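Drotum Wall Cabinet Hardware Set

The Drotum set is made for people who want to hang or repair a wall cabinet at home and do not want to buy every part in a separate bag. We sell it since the shop in Dranditz was opened, and it is still the set we order most often from the factory.

In one box you will find two hanging rails, four hinges with soft closing, two round knobs and the screws for wood. The screws for brick are sold separately. Please measure your cabinet before you order.

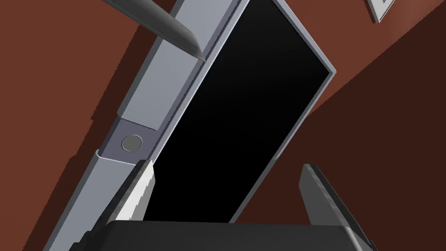
Black panel with thin light gray border, beside a light gray metal rail.

The rail carries up to 100 pounds when it is fixed in a solid wall. In drywall it is less, and you must use the proper anchors. The hinges can be adjusted in three directions with a normal screwdriver. If the door hangs a little low after some weeks, turn the front screw a half turn and look again.

Knobs are available in silver, brass and black. The silver knob is the standard one and we send it if you do not choose another. All three have the same thread, so you can change them later without drilling a new hole.

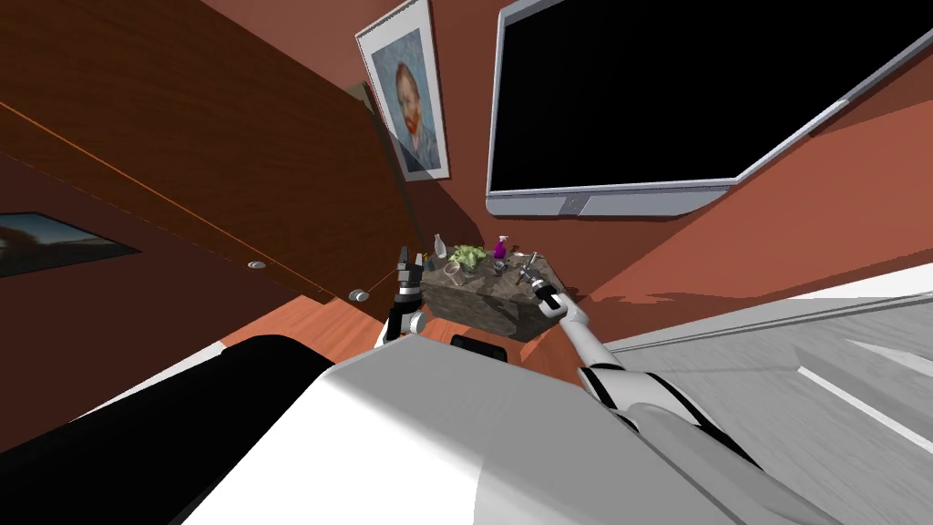
CABINET FITTINGS > CARE AND CLEANING

Wipe the metal parts with a soft cloth and a little soap. Do not use powder cleaners, they leave fine scratches on the knobs. For wooden doors we recommend Pretano oil, in the small can, two times in a year. Put it on thin, wait 11 minutes and take away the rest with a dry cloth.
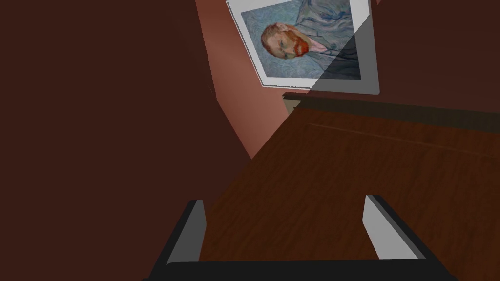 The same oil can be used for shelves and tables, but always try it first in a place which is not seen. On dark wood the color becomes a bit warmer. One can is enough for a normal kitchen.

Orders before November are sent with the old green box. The content is the same.

Comments (3)

kitchen_corner: Hinges are good and quiet. The paper with instructions is too small to read.

oakandpine: Does the rail fit the older MacDonald cabinets?

Shop: Yes, but you need the long screws.

Related items
Drotum Hanging Rail, single
Drotum Long Screws, box of 220
Pretano Wood Oil, small can
MacDonald Shelf Brackets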